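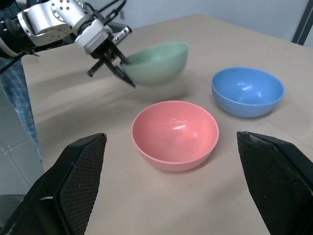

Green bowl up, pink and blue still down. Left arm has the rim, right gripper is open in front. Bench one, Wednesday, just after lunch.

**1.**
A few people asked what looking after this cell involves day to day, so I'm writing it out as a thread. It's a two-arm tabletop cell, bowls and cups mostly. I do the setup and the upkeep. Heike Voß writes the routines that run on it and I stay out of those.

**2.**
Morning check starts with the power off. I take hold of each arm above the wrist and work every joint through its travel by hand. You're feeling for a notch or a dead spot. If one joint is looser than it was the day before, I go looking for a bolt before I go looking for anything else.

**3.**
The arm segments are bolted aluminium with a lot of small screws, and small screws walk. I had paint pen on all of them within the first week. A line across the head and onto the metal, so you can see from a metre away if one has turned. Cheapest thing I've done to this machine.

**4.**
I used to snug them up by feel. Annelore Voß (Heike's aunt, ran the tool crib at Petersen for years) took the hex key off me and handed me a torque driver. Two of the wrist screws had already started to round. Both replaced now, and the driver lives in the top drawer of the bench.

**5.**
Finger pads. The wide gripper fingers have a mesh pad on the inside face, fine diamond pattern. It's good on glossy plastic until it picks up skin oil or dust, and after that bowls start to slide. Wipe with isopropyl on a lint-free cloth, along the finger, never across it. Across lifts the edge of the pad.

**6.**
The right finger on that side is chipped near the tip. You can see it in the photo. It still closes square so it's staying on for now. I check it with a feeler gauge at the tip and again at the root, and once the two readings disagree it comes off. Spares are from Cirkton and they're slow to ship, so I order when I open the second-last packet.

**7.**
The thin fingers on the other arm are a different job. One goes inside the bowl, one goes under, and the rim gets pinched between them. Too much closing force and the bowl kicks sideways. Too little and it swings on the way across.

**8.**
What I settled on for the plastic bowls is 50 per cent closing force and a slow lift for the first 2 cm. After that the routine can go at whatever speed Heike wants. I change one setting at a time and write it in the book with the old value beside it. Done it the other way and lost an afternoon.

**9.**
Cables. They run along the top of the arm and the trouble is always at the wrist. Leave too little slack and the plug works loose when the wrist rolls. Leave too much and the loop drags over the table and takes a cup with it. I set the slack with the wrist rolled fully over, then tie it, then roll it back the other way and look again.

**10.**
Hook-and-loop ties only. Somebody put zip ties on ours in December and pulled one tight enough to crease the jacket. The gripper dropped out every few minutes for two days and I swapped the controller board before I thought to look at the cable. The board was fine. It's on the shelf as a spare now - an expensive one.

**11.**
Wrist camera. Clean the lens first, then check the mount. If the bracket has been knocked I redo the calibration, no arguing about how small the knock was. Takes less time than working out later why every grasp is landing to one side.

**12.**
Lighting matters more than I expected with glossy bowls. Bare overhead tubes put a hard white spot inside every one of them and the vision would sometimes take the spot for an object. We put diffuser sheets over the fittings. You still get highlights in the bowls but they're softer, and the false picks mostly stopped.

**13.**
Table gets wiped at the start and end of each shift. Water and a drop of dish soap. Anything with silicone in it stays out of the room. A tin of Gata polish turned up under the sink once and I moved it to the kitchen.

**14.**
After any repair I run the bowls 6 times through, slow, with my hand on the stop. One clean pass tells me very little. If all of them go through I sign the book and hand it over to Heike.

**15.**
Still on the list: a proper strain relief for the left wrist cable, and a second set of thin fingers. Cloltedura has quoted for the fingers and I'm waiting on a drawing back from them. If anybody has run printed ones on bowls like these for more than a month, I'd like to know what material you used and where they cracked.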